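Clokari à deux bras : notre avis après la journée portes ouvertes de Sadel
Essais, rubrique Automatisation – mis en ligne le 6 mai 2019

Sadel ouvrait son atelier de Vilon au public pour présenter le Clokari, son robot de manipulation à deux bras. Nous y avons passé la matinée et une partie de l'après-midi. L'appareil n'est pas encore au catalogue, les premières livraisons sont prévues pour juillet, et l'avis qui suit porte donc sur la machine de démonstration.

Prise en main

Le Clokari est vendu avec ses deux pinces, leur câblage et le logiciel Filip, installé sur un poste à part. La mise en route a pris presque 95 secondes, du bouton principal à la position de repos des bras. C'est correct. Le démonstrateur a dû relancer Filip une fois en début de séance, puis le programme n'a plus bronché.

L'interface de Filip est en français, ce qui n'est pas le cas partout. Les menus sont sobres, un peu chargés dans la partie réglages. L'ouverture et la vitesse des pinces se règlent sur la même page, et c'est bien pratique. En revanche, il faut fermer cette page pour retrouver le retour des caméras, et on finit par faire l'aller-retour sans arrêt.

Les exercices

Sadel avait choisi des objets de tous les jours : des clés, un gobelet, une boîte de vis, un torchon plié. Les visiteurs pouvaient demander un ordre de passage et, sur inscription, prendre les commandes quelques minutes.

Le gobelet et la boîte n'ont posé aucune difficulté. Le torchon a été repris deux fois avant d'être levé correctement. Les clés nous intéressaient davantage : l'objet est plat, il change de forme dès qu'on le déplace, et les reflets du métal gênent souvent les caméras. Le bras droit s'en est chargé. La prise nous a paru ferme, la dépose un peu sèche.

Les mouvements sont lents. Sadel le reconnaît et parle d'un réglage prudent en présence du public. Nous n'avons pas pu voir l'appareil à pleine vitesse et nous ne nous prononcerons pas sur ce point. Le bruit reste modéré, on peut parler à côté sans hausser le ton.

Ce qui nous a plu

Les doigts courbes des pinces conviennent à des objets très différents et se remplacent sans outil particulier. L'arrêt d'urgence est bien placé, à portée de la main de l'opérateur. La reprise après arrêt se fait à l'endroit où le geste a été interrompu, sans retour à la position de départ.

Ce qui nous a moins plu

Les câbles des pinces passent à l'extérieur des bras. Pour une utilisation quotidienne, nous aurions préféré un passage interne, ou au moins des colliers tout du long. La notice remise sur place est trop courte : rien sur l'entretien des articulations, rien sur la durée de vie des doigts. Les réponses données à l'oral étaient précises, il suffirait de les imprimer.

Le prix

Sadel propose la location à 3971 euros par mois, logiciel compris, avec un engagement de deux ans. L'achat se fait sur devis. La formation initiale est facturée en plus, et nous n'avons pas obtenu de tarif. Pour un atelier qui voudrait seulement essayer, l'engagement est long.

Notre avis

Le Clokari est une machine soignée, facile à conduire et convaincante sur les petits objets rigides. Le logiciel demande encore du travail et la documentation aussi. Nous attendrons un essai à vitesse normale avant de le conseiller pour autre chose que la formation ou la recherche. L'atelier de Vilon reçoit sur rendez-vous.

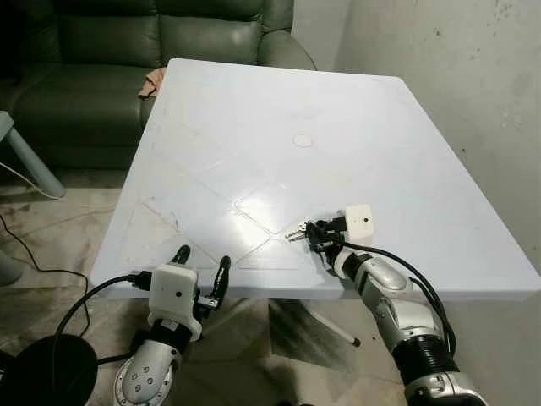
Filip, c'est bien, mais est-ce qu'on peut récupérer les trajectoires enregistrées dans un format ouvert ? J'ai posé la question à Sadel par mail et je n'ai pas eu de réponse. Pour nous c'est ce qui décidera de la location, bien avant la vitesse.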